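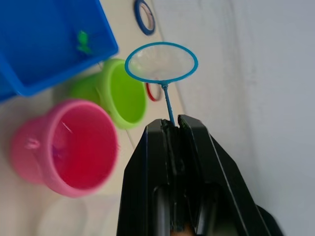

Every April some relative asks me what a child would like, and every April I say something cheap and plastic, and every April a large wooden thing arrives with a certificate. I have nothing against wood. I own a table. But the good toys in our house have always been the ones that look as if they fell off the back of a fairground. Take the fishing set: a thin blue net, a pink cup, a green cup, a little green fish lying in a big blue tub. You could not get a decent review out of it. It teaches no coding.

It also gets used, before breakfast if I let it. The fish is caught, released, put to bed in a cup and caught again by people who have never once asked me what the rules are.

The wooden marvel from Lamar, meanwhile, has a 16-page booklet and a shelf to itself. My younger one was given 8 minutes with it before somebody (me) started correcting her technique. That is what happens when a toy costs real money. The parents want to see it played with properly.

I don't expect to win this argument. The catalogs are thick and the grandparents have credit cards. All I ask is that whoever is buying this year put a net in the box too, and a spare fish, as ours tend to end up under the stove.

By the Clultance house columnist
April

Filed under: Opinion, Home & Kids

Recent columns
The Birthday Party Should Be Shorter
In Defense of the Junk Drawer
Who Is the Bath Mat For?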